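Robots de table : un guide de bonnes pratiques pour les ateliers partagés

Pillach, 4/12/26

L'association Lenby a publié un guide de bonnes pratiques pour les bras robotisés utilisés sur une table, à proximité des personnes. Le document compte 79 pages et s'adresse aux laboratoires, aux écoles et aux petits ateliers qui n'ont pas de responsable de la sécurité à plein temps. Il n'a pas la valeur d'une norme, mais les sites membres de Lenby s'engagent à l'appliquer à partir du mois de septembre.

La première partie concerne la préparation du plan de travail. Avant chaque séance, l'opérateur doit vérifier le passage des câbles, la position des objets et la distance entre ceux-ci et le bras. La disposition de départ est notée dans un cahier, avec le nom de la personne qui l'a faite.

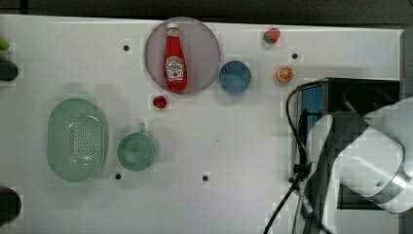 Vaisselle, bouteille de ketchup et fruits sur le plan de travail, à côté du bras.

« Les accidents graves sont rares sur ce type d'installation, mais les petits incidents sont fréquents et on les déclare très peu », explique Socorro Chambi, qui a coordonné la rédaction. Son équipe a étudié 373 fiches d'incident envoyées par les sites membres. Dans nearly la moitié des cas, un câble était concerné : il s'était accroché à un objet, ou bien il avait limité le mouvement du poignet.Le guide demande donc de contrôler la boucle du câble dans toutes les positions prévues, et de recommencer ce contrôle après chaque changement d'outil.

La deuxième partie traite de la pince. Quand elle travaille tout près de la surface, la vitesse doit être réduite et les mains restent hors de la zone. Si un objet tombe ou se déplace, l'opérateur met d'abord le bras à l'arrêt, puis il remet l'objet à sa place. Les témoins lumineux du bras doivent rester visibles depuis le poste de l'opérateur.

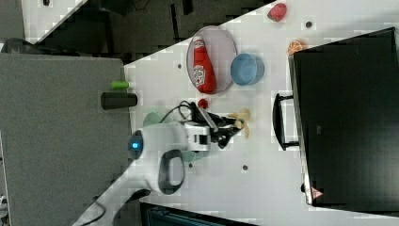

La pince à deux doigts ouverte, juste au-dessus de la table.

Une annexe est consacrée aux appareils et aux boîtiers installés au bord de la table. Ils doivent être fixés et figurer sur le plan de la cellule, et leurs étiquettes d'avertissement ne doivent pas être couvertes.

Le texte a été essayé pendant 6 mois dans les ateliers de Pridden. Les utilisateurs ont surtout critiqué la longueur de la liste de contrôle, qui a été réduite dans la version finale. La société Choi, qui a participé aux essais, souhaitait aussi une règle commune pour la formation des nouveaux opérateurs. Ce point n'a pas été retenu et sera discuté à nouveau lors de la prochaine révision.

Le guide est gratuit pour les membres de Lenby. Les autres organismes peuvent commander la version imprimée auprès du secrétariat, à Pillach.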